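I've been putting off writing about screen readers for months, mostly because I wasn't sure I had anything to say that my friend Dineo hadn't already said better over coffee. But my eyes have had another wobbly spring, and in April I finally did what she'd been telling me to do since before Christmas: I turned the phone's screen black, switched the speech on, and tried to live with it properly for a while.

For anyone new here, I have some sight, and it comes and goes. On a good day I can read a bus number. On a bad one I can't tell the milk from the orange juice until I've poured it on my cereal (yes, twice). So I've always used the phone by squinting at enormous letters, and I was rather proud of it, silly as that sounds.
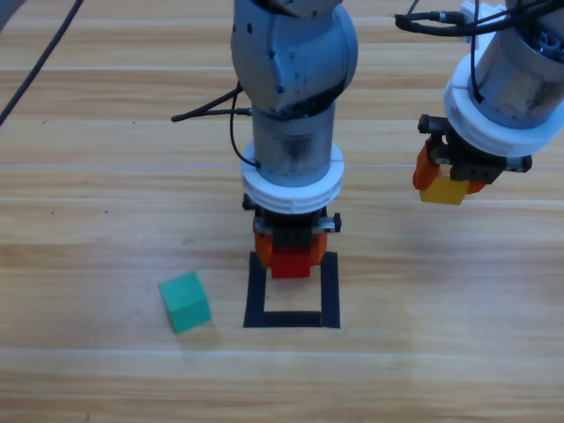 ## The first few days were dreadful

I may as well own up. I swiped, it talked, I swiped again before it had finished, and it talked over itself. I rang Gerrit Van Wyk three times without meaning to, and he was very nice about it the first two times. The speech was set at 60 per cent, and even that felt like being read the shipping forecast by somebody who'd left the oven on.

Dineo has hers at 100, by the way. She held it to my ear once and I thought it was broken.

What helped was slowing it right down and giving up on doing anything useful. I spent a whole evening just moving round the home screen with one finger, listening to where things were, until I knew that the messages lived bottom left and the weather was up above my thumb. After that I started to hear the thing as a sort of room, with corners. I'd go to the corner I wanted and there it was! I can't tell you how pleased I was, and I did tell the cat.

I also changed the voice. The one it came with sounded cross with me, and there's a gentler one further down the list that I can happily listen to over breakfast.

## Apps that talk, and apps that mumble

I've now been through most of what I use in a week. Mokora, which I have for shopping lists, is lovely. Every button says what it is and then stops, and when you tick something off there's a soft little knock, so you don't need to go back and check. I wish everyone did the knock.

Grernel is another matter. I've kept my recipes in it for years, getting on for 600 of them, and it turns out the buttons along the bottom are all called "button". Button, button, button, button. I've learnt that the third one is search, but I only found out by deleting a very good lentil soup with the one next to it. I've written to them, and I had a friendly reply from Aba Arthur, who asked which phone I have and promised to pass it on, so fingers crossed.

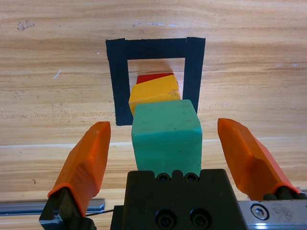
## A few settings I'd pass on

Oratile Chauke asked me for these after our Friday call, so I'm putting them where she can find them.

- Turn the speech down slower than you think you'll need, and nudge it up later.
- Switch off the spoken hints once you know the gestures. They're kind, but they do go on.
- Set up the shortcut that silences the speech with one tap, before you take the phone on a bus.
- Use one earphone and leave the other ear for traffic.

Jacobus Mahlangu swears by a little keyboard for typing, and has offered to lend me his. I've been dictating so far, with mixed results. My sister is still asking why I wanted to meet her at the "fish and trips".

I haven't gone over to it completely. On bright mornings I still put the screen back on and squint, out of habit as much as anything, and I can't see myself giving up photographs of my nephews. But in the evenings, when my eyes are tired, I leave it dark and listen, and I've stopped getting the headaches I used to have by nine o'clock. Next I want to try the maps, which Dineo says are a whole other education, so if you've used them on foot with the speech on, do leave me a comment and tell me how you got on.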